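How to word a short death notice

Papers charge by the line, and the Troven site wants 46 for a basic notice. Their templates push you towards 200 words. I doubt anyone needs them.

Start with the full name, age and town. Add the date of death, then close family, partner first. Check every spelling against a document – memory is poor that week.

Skip "passed peacefully" unless you were there. Put the service time last and ring the chapel before you print it.

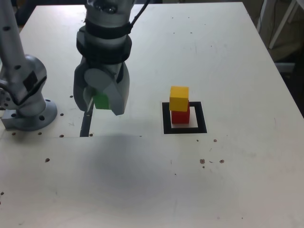 Volker Thiele: We left out the maiden name and her old schoolfriends missed it. I'd put that in the first line.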